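Jotine Opens Sign-Ups for a Writing Challenge That Expects You to Fall Behind

DUMOW - Jotine, the online community for people who are always just about to start a novel, has opened registration for its spring drafting challenge. It begins in March and runs for 45 days, a length chosen after long debate and one spreadsheet.

Participants pick a daily target of up to 700 words and post their totals by 9 p.m. Anyone who misses a day may spend a "grace token." Each writer gets 4 of them. Past experience suggests most will be gone by the first weekend.

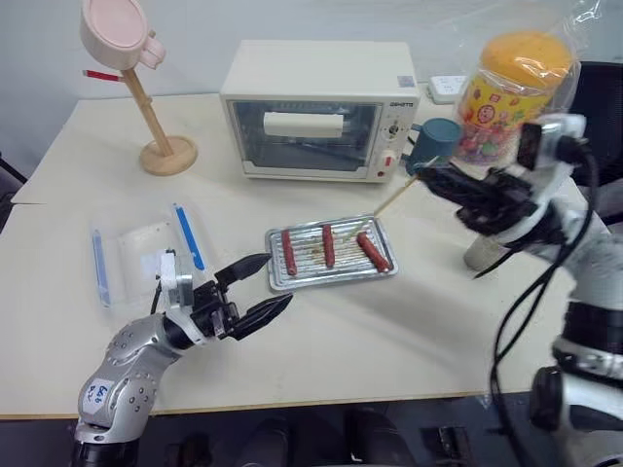
Three sausages on a ridged metal tray.

"We used to ask for 2000 words a day," the Jotine team said in a statement. "We received a great many emails about dentist appointments, sick cats and the moon. The new target is lower, and we look forward to hearing what's wrong with it."

The challenge is open to fiction, memoir, poetry and whatever that thing in your desk drawer is. Writers are placed in small groups by genre and time zone, and each group gets its own message board. Boards may be used for encouragement, plot questions and complaining - last year's busiest thread was a dispute over whether a grocery list written in character counts toward the total. It does, up to one page.
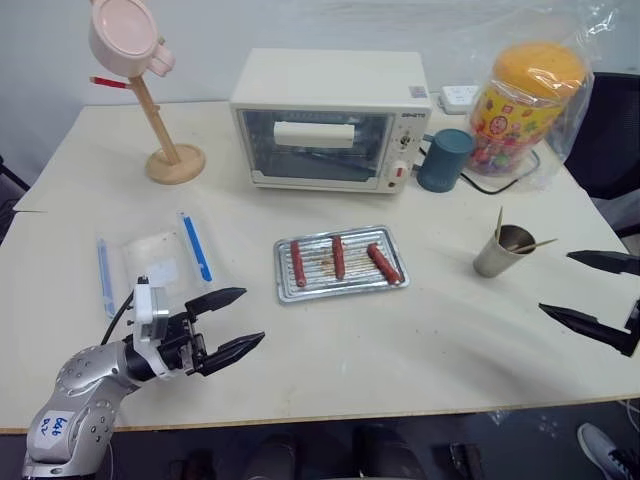
Two live evening write-ins are also planned, one hosted by the Ristow reading room and one by Hà Books, with an online link for those who prefer to stare at a blank page from home. Bring your own laptop or notebook. Talking is allowed for the first ten minutes and frowned upon after that.

Entry is free. Finishers receive a digital badge and the right to mention it at parties. Registration is through the Jotine members' page and closes the night before the challenge starts, at midnight, when we expect most of you to sign up.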